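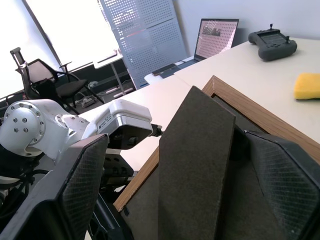

Speaker notes, 25 January 2022
Talk: Buying off the plans at Stuvard, and what I'd ask next time
Slot is 20 minutes. Leave time at the end, they always want to talk parking.

OPENER
Hi everybody, I'm Shuzhen Xia, and I bought a condo that was a hole in the ground. (Pause. If they laugh, great. If not, keep moving.) Okay, a hole with a very nice sign in front of it!

Say who the talk is for: people thinking about putting money down on a building that isn't built yet. I'm a buyer. I don't sell these, I'm not a lawyer, and please get one before you sign.

THE BUILDING
Stuvard, on the old Furkley bakery lot. Developer is Lucero. One tower, shops along the street, townhomes around the back by the alley. I picked a one-bedroom, 659 square feet, facing the alley side, and I still like it on paper. Ask who here has bought from a floor plan before. Hands up.

THE FLOOR PLAN BIT
Spend time on this, it's my favorite part. When I got my plan I went home and put painter's tape on my mother's garage floor, the whole thing, full size. The bedroom looked fine until I taped the bed in. Then I taped the closet door swinging open, and you had to stand on the bed to get a shirt out!

So I went back and asked for a sliding door. They said yes, and it cost me nothing because I asked before the cutoff date for changes. Tell them to find the cutoff date. Mine was on a separate sheet, in small print, behind the appliance list.

Also ask where the columns go. My first plan didn't show one, the second one did, right by the kitchen counter.

MONEY
Go slow here. My reservation was 2,000 dollars, refundable, and I had it in writing. The real deposits came later, in stages. I put every due date on the kitchen calendar in red pen and still nearly missed one, because it landed while I was away visiting my aunt.

Then monthly fees. The number in the brochure is a guess made before anyone has paid a water bill in that building. Ask what's in it. Heat? Internet? The gym? In my case parking was separate and so was the storage locker, and I'd assumed both were in. That one's on me.

THE WAIT
Move-in was supposed to be June. It isn't June anymore, and I have the letter to prove it (don't read the letter out, it's long and dull). My contract lets them push the date, with notice, and I'd skimmed right past that page. If you rent now, talk to your landlord early about going month to month. Mine was nice about it.

If someone asks about Fusulport, the other project across the river: I went to the sales center, I liked the balconies, the bus ride was too long for me. I don't know more than that, don't pretend to.

QUESTIONS
Parking will come up first. There are 49 spaces, and no, I didn't get one. I'm on the list.

Handout is by the door, has my list of questions on the back. Remind them to sign the sheet if they want it by email.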